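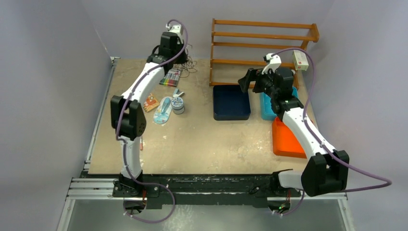

Entry for May: Teleoperation Bench, Sorting Task

Commenced at the bench shortly after eight in the morning. The purpose of the month's work remains the collection of sorting runs by remote control for the Drukix programme. The operator sits at the Votgate station in the next room and moves both arms by means of the hand controllers. Every run is recorded from start to finish, and the recordings go to the Karras group for training.

The count at the close of yesterday stood at 842 accepted runs. The programme requires 2,000 before the review at Preronholm. It was agreed at the last planning meeting that a run will be accepted only if the operator completes it without stopping to rest the controllers. I supported that rule at the time and continue to do so, although it has slowed our progress more than I had expected.

The layout is the mixed one. Small goods are laid out loosely on the left half of the table, and the three bins, navy, light blue and orange, are on the right in front of the wooden rack. The left arm is to do most of the picking up. The right arm is to steady a bin where needed and to correct anything that lands badly. Both arms were brought to their starting positions and the grippers were tested by opening and closing each of them five times. No fault was noted.

Marloes Mulder took the first session as operator. Her manner at the controls is slower than mine and her runs are, on the whole, the better ones. She brings the gripper down from directly overhead, pauses, and closes it in a single movement. I have a habit of closing the fingers while the arm is still travelling, and the playback shows it plainly. We have agreed that I will copy her approach for the rest of the month so that the recordings do not teach two different habits.

The marker pack gave the most difficulty. It lies flat, and the fingers tend to slide across the clear plastic. Marloes found that taking it at one short end and tilting it before lifting gave a steady hold. The round container with the patterned lid was straightforward once the arm had been squared to it. The black wires were left until last in each run, as a loop will readily catch on a finger and be carried along with the next item. Two runs were rejected for that reason and one because the orange packet fell between two bins.

I asked whether the wires should be withdrawn from the task altogether. Marloes was of the view that they should stay, as the Karras group had requested at least one item with no fixed shape. The matter was left there. I have written to the group to ask whether a single cable, tied, would meet the request.

The hoses were checked at the midday break. On the right arm the purple hose swings well out to the side, and I would prefer that it be clipped closer before we attempt any task that requires a long reach. This has been entered in the maintenance book. The scuffing on the table top was also raised. The surface will not be replaced during the collection period, as a change in colour part way through would divide the recordings into two sets.

I took the afternoon session. The delay between the controllers and the arms felt longer than in the morning, and I stopped to restart the station at a quarter past two. The remaining runs were satisfactory.

Accepted today: 30. To be done tomorrow: label the rejected runs, ask for the clip, and begin with the left arm alone.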